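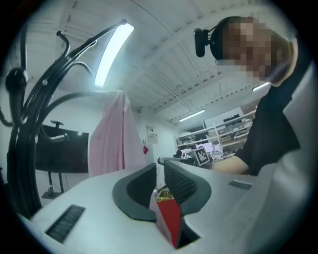 3 min read

I spent most of last Saturday putting tape on boxes, which is how I came to have opinions about tape.

The plan was simple. My sister and I sell hot sauce under the name Wornine (long story, bad handwriting on a permit form), and we had 65 orders to get out before the heat wave. I'd been buying the cheap clear stuff from Tevero, six rolls to a pack, and telling myself that tape is tape. Tape is not tape. The Tevero rolls split down the middle if you look at them with any kind of intent, and then you spend the next few minutes running a fingernail around the roll like you're trying to crack a safe.

So I paid up for the brown paper kind from Bultero, the sort you have to wet first. It comes with no instructions beyond a drawing of a water drop and a happy box. My first attempt was too dry and fell off. My second was so soggy that the box took on the texture of a breakfast cereal.

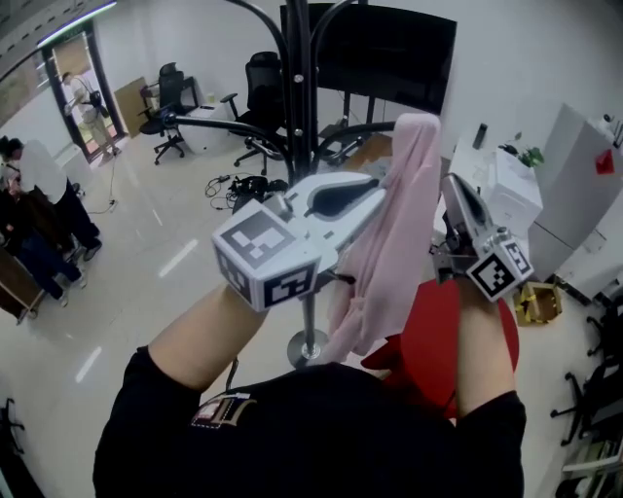
By the third box I'd worked out that a kitchen sponge in a saucer does the job fine, and that you want to leave the tape alone for a few seconds before pressing it down. I am not good at leaving things alone. My sister is, so she got promoted to tape and I was moved to bubble wrap, where my talents are better known.

Bubble wrap has its own politics. She thinks one layer per bottle is plenty. I think about a bottle of habanero breaking inside a mail truck in August and I go for three. We settled on two and a lot of crumpled newspaper, which neither of us likes.
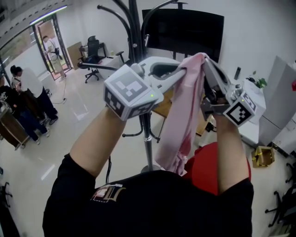 Then there are the labels. I ordered a roll from Khosravi that was supposed to say THIS WAY UP, and it does, with an arrow, except the arrow points sideways when you peel the label off the way your hand wants to. I put a dozen on before I noticed. If your box arrives suggesting that up is somewhere toward Nebraska, that one's mine.

There are 521 labels left, by the way. The roll came with a little counter printed on the backing, so I get to watch them run out at the speed of a glacier. I've started putting them on leftovers in the fridge.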